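Resetting an altimeter on the Birkholm ridge

Mar 26, 2024

The barometric altimeter in my watch reads pressure and converts it to height using a standard atmosphere. It has no other idea where it is. If the weather changes while I walk, the watch reports the change as climbing or descending. Most hikers know this in theory and then forget it by lunch, and I am one of them.

The Birkholm ridge is a good place to check, as there are three surveyed points along it. The parking area at Batow has a benchmark set into the wall by the gate. The saddle has a post with a height plate. The summit is marked 1,821 m on the map and on the cairn plaque, and the two have agreed on every edition I own.

I went up with Yeshi Belay, who carries an older handheld unit with its own pressure sensor. We set both devices at the benchmark and agreed not to touch them until we were back at the gate.

The morning was clear, with a front due in the evening. At the saddle my watch was 5 m high and Yeshi's unit matched the plate. That is inside what I would call normal. From there the path follows the east side of the crest through broken rock, then drops into a notch before the last climb. The notch is not marked on the Rornstead sheet and costs you a few minutes each way.

We ate in the notch, out of the wind. I carry fruit on day walks and accept the weight. Oranges travel well in an outer pocket. Apples are fine if they sit on top of the jacket. Plums have to go inside a cup or they end up as a stain on the map.
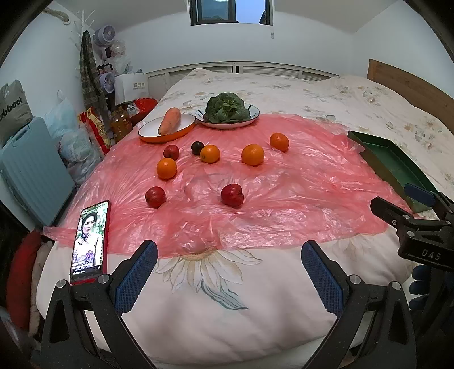
Oranges, apples and a plum.

At the summit the pressure had started to fall. My watch read high by more than it had at the saddle, and Yeshi's unit was now high as well. Both were drifting in the same direction, as they should when the air pressure drops and the device takes that for altitude. Temperature plays a part too. The standard atmosphere assumes a fixed temperature at each height, and a cold day makes a calibrated altimeter under-report the climb. The two errors can partly cancel, so a correct reading at one point does not tell you much about the next one.

I had the watch in its automatic mode for this walk. In that mode it tries to guess whether a pressure change comes from movement or from weather. When we sat still for lunch it held the height steady and put the change down to weather, which was right. On the long flat section after the notch it guessed wrong for a while and added height we had not climbed. Locking it to altimeter mode would have avoided the guess but left the full weather drift in place. I don't have a firm view on which is better. For a walk with frequent known points I would lock it and reset by hand.
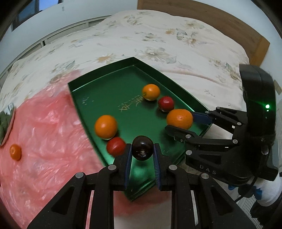 The descent was slower than planned. The north gully still had old snow in it, hard enough that we put on spikes for the top section, and the track below was running with meltwater. We took the forest road at Texier instead of the direct line. It is longer by the map but has a spot height at the bridge, and I wanted the extra reading. Both devices were high there, mine by more.

Back at the gate neither had returned to its starting value. Yeshi reset hers before I could write the figure down, so there is a blank in the table and I am leaving it blank.

Taha Abdelaziz asked after my November post why I don't just use satellite height. I do look at it. With a clear sky it is good enough to correct the barometer, and I use it that way when there is no benchmark nearby. In the gully, with rock on both sides, it wandered by up to 50 m while we stood putting on spikes, so I wouldn't reset from it there.

For the next trip I plan to reset at the saddle and again at the bridge, and log the pressure itself along with the height. The watch stores 2,000 points before it starts to overwrite, enough for a full day at the slower logging rate. If anyone has a recent height for the bothy above Texier, please leave it in the comments with the source.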